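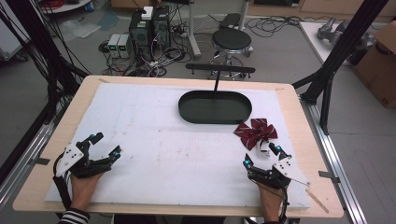 3 min read · 217 views

Thread: White foam board as a craft surface, yes or no?

signe_nyberg
April 2020

Hi all! I've finally settled into a way of working at the table and wanted to hear what the rest of you do. I lay a big sheet of white foam board over the wood, leaving a bit of the tabletop showing all the way around, and do all my bow making on top of that. The maroon bow with the thin white stripes is from the batch I'm on now (pinwheel style, lots of folded loops around a knot in the middle), and the black oval tray is where I mean to keep finished ones so they don't wander off under the couch.

I love how bright it is. Dark ribbon shows up so well against the white, and I can set a bow down without worrying about crumbs or old glue. But it does pick up marks. There are faint smudges on mine now and a few little reddish ones in the middle that I can't shift, and I've tried a damp cloth and an eraser. Any ideas? And does anybody else do this, or am I the only one?

bogdan_sz
You're not the only one! I had foam board on my table all through February, when I was doing 100 favors for my niece's wedding, and I went through two sheets of it. It's lovely and soft under the hands. It also dents if you so much as look at it with scissors, so I've gone back to a cutting mat. Sorry, I know that isn't what you asked.

Ayten P
I'd disagree with Bogdan there, in a friendly way. A cutting mat is for cutting. For folding and fluffing I want something pale and plain, and all those grid lines make my eyes swim after half an hour. Signe, are the red marks from the ribbon? I had a burgundy satin from Brutex that rubbed off on everything, including me.

signe_nyberg
Could be the ribbon, Ayten, but I also had a red marker out the same week, so I can't swear to it. It's a Mokent roll and it hasn't colored my fingers at all.

kalevi_s
If it's marker, leave it alone. You'll scrub through the paper face and then you have a fuzzy patch that catches every thread. Flip the board over and you've got a clean side for free. That's what I do, and when both sides are ugly I cut it up for backing cards.

bogdan_sz
Flipping it is smart, and I'm a little embarrassed I never thought of it.

Apolline L
Lovely bow, Signe! I'd never have thought to put stripes with the pinwheel shape, but I like how they go off in every direction. May I be a nuisance about the tray, though? I used one with a raised rim for years and my bows always ended up leaning on each other and getting squashed loops. I keep them in a shallow box from Valtonen now, one layer only, and they stay nice and round.

signe_nyberg
Not a nuisance at all. I'm only doing a few at a time so the tray suits me, but I'll look for a box before the holidays. Going to flip the board tonight and see how the other side looks. Thank you, everybody!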